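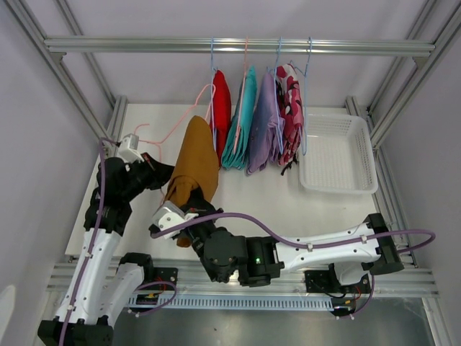 Where we are with the Rulline kit
4 Dec 2018

Hi Elspeth,

You asked for the long version this time, so get a coffee! We've been running the two-arm Rulline kit since September and I'm a lot happier with it than I was in my last note to you (sorry about the tone of that one).

Hanging is the job we've spent most of the time on. The clothes go up folded on ordinary hangers from the rail, both arms working on the garment together. We stuck with cheap hangers in different colors, and I'm glad we did, because slick expensive ones would have flattered the kit. Bright solid fabrics are going fine. Prints are slower, and anything with a fringe or a cord makes me nervous.

We logged 3907 tries up to this week and 3758 of them finished without one of us stepping in. I'd like to brag about that, but a good chunk of those were the same few garments, so please don't put it on a slide yet.

What I like about the kit: the frame went together in an afternoon, the clips keep the purple cables along the arms where they belong, and the slotted duct at the front saved us from a real rat's nest. Swapping a gripper takes me eight minutes now. What I don't like is the manual. It was clearly written for the older Lambert arms and half the screw sizes are wrong. I sent Kadido four pages of corrections and got a very nice thank-you and no new manual.

Money: we're under on parts and over on hours, mostly mine. The Zalimix software license renews soon and I'd like to keep it for another year. I did look at the cheaper plan, but it drops the replay tool and I use that every single day.

Next up is taking things off the hanger and getting them into the basket, which sounds easy and so far isn't. I'd also like to try heavier stuff, sweaters and maybe a kid's coat. Could you let me know about the license before I order the spare gripper fingers? They're coming out of the same pot.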